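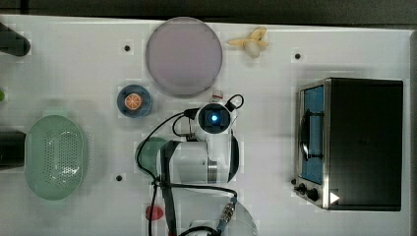 A robot arm over a table of kitchen things, with a toaster oven close by.

Who Put the Robot in the Kitchen?

Grown-ups like to talk about robots taking jobs. They usually talk about it while waiting for a machine to make them coffee.

The long word for handing work to a machine is automation. A dishwasher is automation. So is a traffic light, which replaced a police officer standing in the rain waving both arms. People get used to automation so fast that they stop calling it that. They call it "the dishwasher" and complain that it's full.

At Udano, a company that cooks school lunches, 54 people make 2,000 meals every day. Somebody chops, somebody stirs, and somebody has to put all the dishes back where they belong. That last job is the one people are suddenly very busy elsewhere for. So Udano decided to try out a robot arm called Endik.

What can a robot arm do?

Think about your own arm. It has a shoulder, an elbow, a wrist and a hand. A robot arm has joints too, with motors in them, and at the end it can carry a gripper. A gripper is the robot's idea of a hand. It can pick things up and put them down. It can't wave hello unless somebody programs it to, and then it waves hello at the wall.

Endik's practice work sounds simple. Pick up the cup. Put it on the plate. Open the oven door. You could do all of it before breakfast, and you would probably want praise.
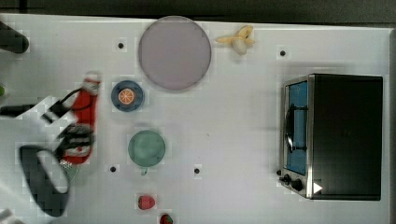
Photo: Stuvau Books for Curious Kids

A robot has to learn things you forgot you ever learned. When you were a baby, you spent months grabbing at spoons and missing. You dropped peas on the floor to see whether they would fall. They did, every time, and you kept checking. It was good research, even if your family didn't see it that way.

A robot arm checks too. Where does the plate end and the table begin? Which side of the cup has the handle? How hard can you squeeze a strawberry before you own strawberry jam? Toy food is very patient about this sort of question. A toy strawberry can be grabbed all morning and still turn up for work after lunch.

Then the people move things. A robot that can only pick up a cup from one exact spot is no use in a real kitchen, where cups wander. So the cup goes over here, then over there, and the robot tries again. It never sighs. The people sigh plenty.

So what happened to the people's jobs?

Before Endik, two workers at Udano spent most of each afternoon sorting and stacking. When they heard about the robot, they were worried. Anybody would be. If somebody built a machine that did your part of the class play, you would want to know what you were supposed to do on the night.

Their bosses had to answer some questions. Would anyone lose their job? Would anyone be paid less? Who would teach the robot, and who would get the blame when it put a bowl in the wrong place? At Udano the answers were no, no, the sorters, and everybody a little bit.

The two sorters became robot trainers. It made sense to ask them. Engineers know a lot about motors, but they had been stacking bowls in an order that would have made a cook cry. The sorters knew which dishes are grabbed first in the morning and which pile always leans. They had never written any of it down. It was just in their heads, next to song lyrics and everybody's birthdays.
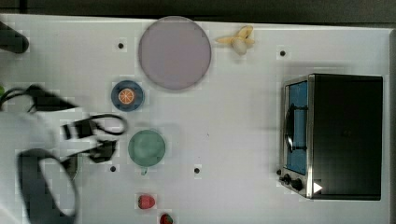 The robot's black gripper beside the green cup and the other table things.

Some things got better. Trainers take turns now, so nobody stacks heavy trays for a whole afternoon. One of them says her shoulders have stopped making the noise.

Some things got harder. Training takes a lot of looking, and looking is tiring in its own way. Workers had to learn new words and new buttons. They also had to learn to stop chatting across the sink, because they weren't all standing at the sink anymore. A few of them missed that more than they expected. They have moved the chatting to the break room, where the robot isn't invited.

And some things stayed exactly the same. Soup still spills. Endik doesn't mop.

Not every workplace does it this way. Sometimes a company buys machines and really does need fewer people, and those people have to look for other work. That can be frightening and unfair, and it's a reason why workers often ask for a say before the machine comes through the door. It is much easier to discuss a robot while it is still in the box.

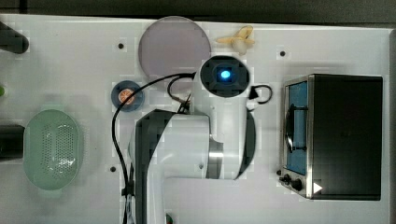 A kitchen is one of the hardest places for a robot to work, because everything in it has a different shape. Car factories are simpler: the same part shows up in the same place, again and again, like a very dull parade. Kitchen things don't line up like that. A plate is flat and wide, a colander is full of little holes, and an orange slice in a small blue dish is a round thing inside another round thing. Should the robot pick up the orange or the dish? You know the answer depends on whether somebody is hungry. The arm has to be taught.

Try it yourself

Ask a friend to be the robot. Put a cup, a spoon and a sock on a table. Your friend may use only two fingers and must do exactly what you say and nothing else. Now tell them how to put the spoon in the cup.

"Pick up the spoon" won't be enough. Which end? How high? When do they let go? If your friend is any good at being a robot, you will be annoyed within 4 minutes.

Then swap places, and find out how clear your friend's instructions are. The sock is there to make it harder.

Words to know

Automation: giving a job to a machine.
Gripper: the part of a robot that holds things.
Joint: a place where an arm bends, on you or on a robot.
Trainer: a person who teaches. With robots, also a person who moves the cup again.

Stuvau Books for Curious Kids | Write to us: ask a grown-up for the contact page | Page updated 15 May 2026 | © Stuvau, all rights reserved | Back to top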